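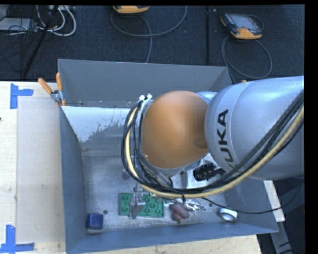 Dristhorpe bench compares two grippers on mixed bin picking

May 29, 2022

The automation workshop at Dristhorpe has published the first results of a comparison between two electric grippers, carried out on a KUKA arm working over an open bin. The test set was mixed on purpose: a LEGO baseplate, a small cube-shaped block, crumpled foil and a roll of tape were among the items used. Each gripper was given 800 pick attempts under the same controller settings.

The first unit, the Vītola, is a narrow two-finger design. It completed 607 of its attempts without help from the operator. The second, the Testine, has wider pads and a longer stroke, and failed on 213 attempts, which puts it slightly behind at 587. The workshop says the gap is too small to settle the matter and that the kind of failure is of more interest than the total.

Most of the Vītola's faults were slips on round items, where the fingers closed off centre and pushed the object towards the wall of the bin. The Testine held round items well but had trouble with flat ones. On the baseplate it often closed on the tops of the studs, lost its hold during the lift and had to be sent back for a second approach. Foil gave uneven results with both units, as its shape changed from one grasp to the next.

Closing force was kept at the same level throughout. Lærke Dalsgaard, who ran the tests, said that a lower force would probably have helped with the foil – but would have made the other results harder to compare. "We wanted one setting and one set of objects," she said. "Tuning comes later."

Cable routing also took up time. With the Testine fitted, the wrist had to be kept within a smaller range of rotation to avoid strain on the wiring, and several approach angles were removed from the program for both grippers.

A second round is planned for November, using a controller from Sustance in place of the present one. It will begin with 100 attempts per gripper on flat parts only. The pick logs from the first round can be had from the workshop on request.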